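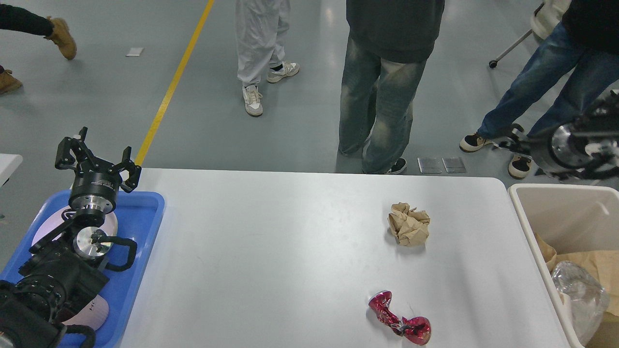
Two-arm table clearing by remote control – policy picks the first paper ball fine, then hovers

Posted in Teaching & demos
Tags: teleop, clutter, grasping, bin

wristcam_blues

Hi all, first post here, have searched and found bits but nothing that matches so sorry if its been done to death.

Task is clearing rubbish off a table. White table, beige bin at the right hand end, robot picks things up one at a time and drops them in the bin. Crumpled brown paper, a squashed red thing, more stuff later on. Two arms but the right one does all the picking for now. Left one stays folded over its blue tray the whole time. We show it the task with the Grilik leader arms (you move the small ones, the big ones follow), recording at 50 Hz, one head view plus the wrists.

We have 58 good demos. Trained on those overnight. In the morning it did this:

first item – goes straight to it, picks it up, bin, lovely
second item – goes over, stops above, hovers. Fingers open. Sits there. Sometimes drifts back to where the first one was, sometimes back to the bin and opens over the bin with nothing in it
third item – hardly ever gets there

It's worse with two paper balls near each other. With one paper ball and one red one well apart it gets through the lot maybe half the time. I don't have a proper count, should have kept one. 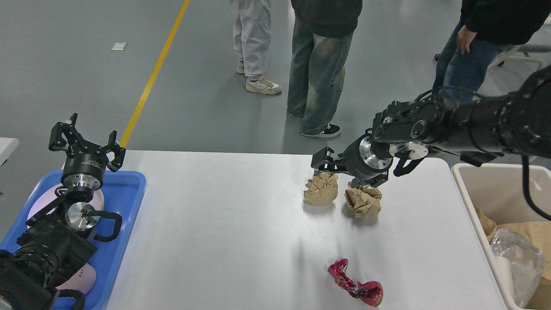 Things I've tried already. Longer training, made no difference that I could see. Cropping the head view so the floor and people's legs are mostly gone, helped a tiny bit? Slowing playback down, no. Changing the lights, no.

One thing I should own up to. Whoever is driving tends to stop above the second item and think about it. The paper is a funny shape and with the leader arms you can't feel anything, so you hang there picking an angle. I do it too. I trimmed some of the longest pauses out of the recordings but then the arm jumps a bit at the joins, which I didn't like the look of, so I put them back.

So –

Is 58 just too few? Or is it the pauses? Or do I need to split it up into one item per demo and string them together afterwards? Keen to move on to harder rubbish (foil trays, paper cups) and would rather not record another month of bad demos first.

Also is there any point recording the left arm if it never moves. It's in the file anyway.

Thanks in advance. Will check back after tea.

lowtorque

It's the pauses. Had exactly this with a tidy-the-bench task.

Think about what the robot sees. Arm above paper, fingers open. In your demos, what usually happens next from that spot? Nothing. For a second or two, nothing. So it learns that the right thing to do above paper with open fingers is nothing, and once it's stopped, the next view looks just the same as the last one, so it does nothing again. Stuck for good. A person gets unstuck because they've made up their mind. The robot never saw your mind being made up.

What fixed it for us:

Decide BEFORE you move. Look at the table, pick the order, pick the angle on each one, hands on the leaders, then start. If you have to stop halfway, bin the demo. Don't trim it, bin it. You're right that the joins look bad and the robot will copy those too.

Practise without recording. We made everyone do 5 clean runs in a row before the record button went on. Boring but the next lot of demos came out far smoother. People get quick at it. First afternoon is awful, second is alright.

Pick one order and have everyone stick to it. Ours was nearest the bin first. If one driver goes left to right and the next goes by whatever looks easiest, then with two paper balls side by side it gets pulled at both and ends up going for the gap between them. Sounds like your hover. Look at where it's hovering, if it's between the two then that's your answer.

The opening over the bin with nothing in the fingers – check whether your drivers ever missed a grab and carried on to the bin anyway. I bet there's one or two in there. Doesn't take many.

58 isn't many for three items in random spots but I'd fix the driving before I recorded more. 58 clean ones beat a few hundred with thinking pauses in them. My opinion, others will differ.

Left arm, leave it in. You'll want it later and it costs nothing. Just make sure it's parked in the SAME pose every time. If it's folded a bit differently each session the robot can end up using it as a hint for which day it is, silly as that sounds.

Edit: forgot to say, what's your gripper reading in the file? Is it the command or the real finger position? If it's the command, switch. With the command it can't tell a closed-on-paper from a closed-on-air.

oldmate_servo

get more data. 58 is nothing

we did 1064 on the Skirnamow cell and it still missed things

kettle_and_encoder

Agree with most of what lowtorque wrote, don't agree on throwing out every demo with a wobble in it.

If every demo is perfect, the robot never sees what to do when it's a bit off. Then the first time the fingers land on the side of the paper and it rolls, that's somewhere it's never been. So you want some recoveries in there. Done on purpose though, quick and sure. Different thing from a driver dithering.

How we do it, roughly –

Normal demos first, clean, as above.

Then a smaller batch where you START in trouble. Record button goes on with the gripper already beside the paper, or too high, or just past it. Driver fixes it and finishes. The driver getting into the mess isn't in the recording, only the getting out. That was the big one for us.

Then let the robot run and take over when it sticks. Hand on the leader arm, policy runs, it hovers, you take over, finish the grab, hand back. Save only the bit you drove. A few of those go a long way, they're from exactly the spots where your robot gets stuck and not where you guess it does. Watch the hand-over though. On our Lins rig the leader arm has to be lined up with the follower before you grab it or the big arm leaps. Gave myself a fright at 7 am with nobody else in the building. Find out if Grilik does the lining up for you before you try this with fingers near the table, and have the stop button where your other hand is.

Paper. Crumpled paper has ridges, go for a ridge. Come straight down over it, close across the ridge and not along it. Flat-on squeezes tend to push it away. And crumple new paper regularly! We used the same two wads for ages and they went soft and flat and the robot got very good at those two wads. Fresh ones puff up more and it had no idea.

On the harder rubbish, don't wait till the easy stuff is perfect. Mix it in early, a few demos each, otherwise you teach it that everything on the table is a soft lump.

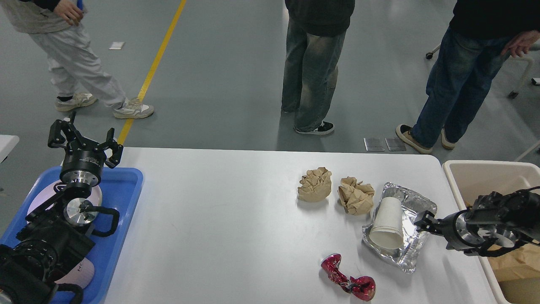
Foil trays are a pain in their own way. Grab one by the rim, one finger in and one out. Grab it across the middle and it folds, and then it's a different object. If there's a cup lying in the tray you have a choice to make, and make it once, for all drivers. Either cup first then tray, or lift the tray with the cup in it and tip the lot into the bin. We went cup first. Tray and all is quicker but the cup rolls off half way across and then it's on the floor, demo ruined, somebody has to climb under.

For a cup on its side, finger inside the mouth and one outside, if the mouth is facing somewhere you can reach. If not, lightly across the body near the rim. It's stiffer there. Turn your gripper force down first. You won't feel it going through the leaders, you just look up and it's crushed. (Crushed is ok for a bin task I suppose. Still.)

The red shiny one – glare. If your wrist view washes out when the gripper comes over it, lock the exposure. Ours was on auto and the colour changed each time the gripper's shadow crossed it, so to the robot it was basically a different thing every few frames.

Last bit. Splitting into one item per demo. Works, we did it for a while, but you have to decide when one ends and the next begins, and that wants something to tell it the table isn't clear yet. I'd keep the whole table in one recording, but start some of them with only the last one or two items left. Then it has plenty of practice at the end of the job as well as the start. Right now every single demo of yours has a first item with a full table, and the later ones are all a mess of leftovers, so no wonder the first is best.

wristcam_blues

ok thank you both, this is great. Some replys in a hurry.

lowtorque – went and looked. It does hover between the two. Not always but most of the time. And yes we have no fixed order, I'd told everyone "whatever feels natural". Whoops. Found one demo with a missed grab carried all the way to the bin too, and that one was me.

Gripper reading is the command. Changing that tonight.

kettle – starting in trouble is clever, will do that. Grilik does line up on its own but slowly, you have to hold a button and wait. Can live with that. Going cup first as well.

We've got the Ziner foot pedal for start and stop, so marking the bit where I take over should be doable with that. Anyone know if it can send a second signal on a long press? Manual says one thing, ours does another.

Will re-record with nearest the bin first and post back.

lowtorque

Long press works on the newer Ziner ones, you have to turn it on in the setup page, under timing of all places. Set it longer than you think or you'll set it off by resting your foot.

Keep a count this time! Same start layouts before and after, write down how many items made it into the bin. Otherwise you'll be back in February telling us it "seems better".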